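Speaker notes – Laundry handling in small living rooms
Monday session, slot 3. Speaker: Fanni Katona

Slide 1. Title
Thank Margit Lengyel for the layout drawings. Say up front that the talk covers the step between dryer and shelf, in rooms where there is no folding table. Washing and drying belong to Ernő Kiss in the afternoon.

Slide 2. The survey
Households in Lekammont, 162 returned forms. Question 4 asked where clean laundry waits before it is folded. Most common answer: in a basket on the floor of the living room. Second: on the sofa. Bedroom came third, which surprised Bence and me both.
Do not read the table aloud. It is in the handout.

Slide 3. The room
Keep this short. White wall, gray floor, gray upholstered seating. Plain surfaces help when sorting, as a dark sock on a dark rug is easy to miss.

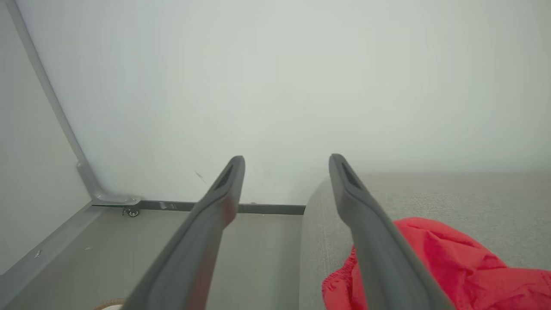
Furniture on casters can be moved out a little before a folding session and pushed back after. Our recommendation is to leave one clear side to stand on and one clear side for the basket. If the casters lock, lock them before putting any weight on the seat edge.
Pause for questions on layout. Emmanuel Mbwambo will probably ask about rental units with fixed seating – refer him to the Risten floor plans.

Slide 4. The basket
Three points on selection. Perforated walls let air through if the load is put in slightly damp. A rounded rim is kinder to knits than a cut edge. Handles should be open loops large enough for a full hand.
Plastic is fine. Wicker snags, and the people who wrote in about snags had almost all used wicker. 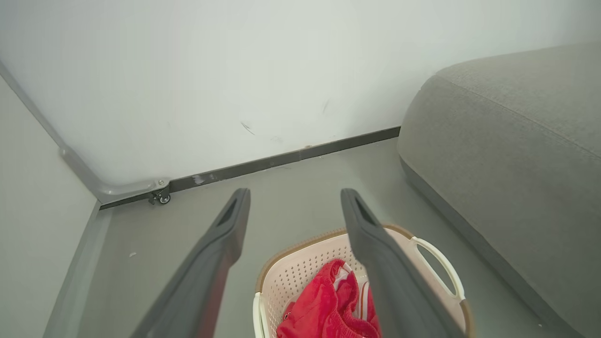 Perforated basket with cream-white handles, red garment inside.

Mention fill level. A garment dropped in as a heap sets its creases where the folds press on each other. With one or two items this hardly matters. With a full load the bottom layer takes the weight of everything above it. The Lacerda trial used 595 loads and graded creases on the bottom layer only, by eye, two graders. Give the caveat about grader agreement before someone else does.

Slide 5. Taking items out
Lift from one point, high enough for the hem to clear the rim. Let the fabric hang for a second or two. Then find the shoulder seams and lay the item face down on the sofa seat.
Lifting by a sleeve is quicker but stretches ribbed cuffs over time. Lifting by the hem turns shirts upside down and adds a step. 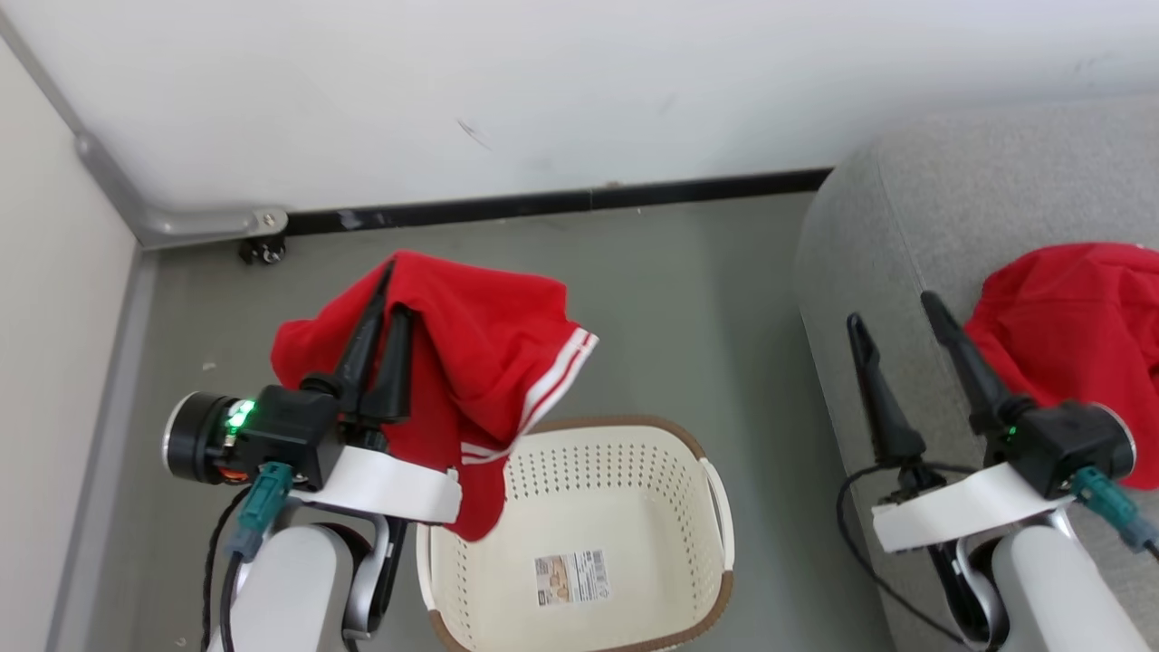
Red garment with white stripes at a sleeve edge, held over the basket beside the sofa.

Color order: reds and other strong colors come out first and go to the far end of the seat. Whites last. This is habit more than evidence, say so.
Stickers: take the product label off the inside of a new basket before use. Adhesive softens with warm laundry and transfers to cotton. Fanni to check whether the Grollovden cleaning note is still on the shared drive.

Slide 6. Open items
Seat height against back strain, no data yet. Second survey round in September, target 1,178 forms. Contact for the form is Bence Dudás.

Stop at 20 minutes. Leave slide 6 up during questions.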